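Sorier puts cleaning carts on a motor, asks staff to keep holding the handle

LURNSIDE, 19 July 2021 – Sorier, which looks after the floors, tables and lost umbrellas of other people's buildings, today announced that its Lurnside operation has finished the first stage of a program to automate the dullest parts of the working day. The company is pleased to report that everyone who worked there in January still works there, and that several of them have stopped complaining about their knees.

The program, named Tikell after a rejected name for the staff newsletter, covers 98 employees across day and evening shifts. Under it, machines take on long, straight, repetitive trips down corridors. People keep the corners, the stairs, the spills that need a second opinion, and any conversation with a tenant about whose coffee it was.

"We were promised a revolution by four different vendors," said Anderson Lopes, operations manager at Lurnside. "What we wanted was for people to go home less tired. It took us a while to find a vendor who didn't look disappointed by that."

The eventual supplier, Naciri, spent the winter following crews on their rounds before proposing anything with a plug on it. Its engineers logged 1522 separate tasks and found that a good many of them consisted of walking back for something left in the other closet. Sorier has since moved the closets' contents around, an improvement that required no software and was approved in one afternoon.

The rest took longer. Employees received 275 hours of paid training between them, most of it spent on guiding the machines by hand so that routes and movements could be taught by the people who already knew them. Management had set aside a day for this. The day was extended once it became clear that the people who wrote the manual had never turned a cart around in the Lurnside service hallway.

Jaanus Paju, a shift lead with eleven years on the floors, was among the first to take the course and is now one of its instructors.

"You get hold of the handle and show it what you would do," Paju said. "Then it does what you would do, a bit slower, and you find out how many bad habits you have. I had been going around a pillar that was taken out in the last renovation."
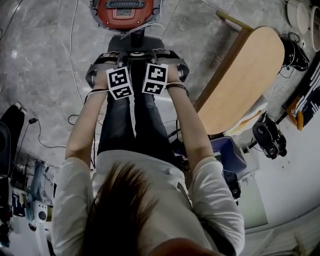 Paju's new post comes with a higher hourly rate, a desk he says he doesn't need, and the right to send a machine back if he doesn't like how it behaves. He has used the last of these twice. Other shift leads will be offered the same terms as the program expands, and instructors will spend half their hours on regular rounds, at their own request.

There have been setbacks. An early schedule sent every machine to the same elevator at the same minute. The elevator has been forgiven and the schedule rewritten by the evening crew, who are now paid for scheduling, having done it for free for years.

Sorier will bring the program to its remaining sites over the coming year and has budgeted 2000 further hours of paid training. Job descriptions will be rewritten together with staff representatives before any new equipment is switched on. The word "synergy" was removed from the current draft at their insistence.

Tenants with questions about changes to evening service should speak to the Lurnside front desk. Requests to ride on the equipment will continue to be declined.

About Sorier
Sorier provides cleaning and building services to offices, clinics and schools. Its head office is in Lurnside, two floors above the closets.

ENDS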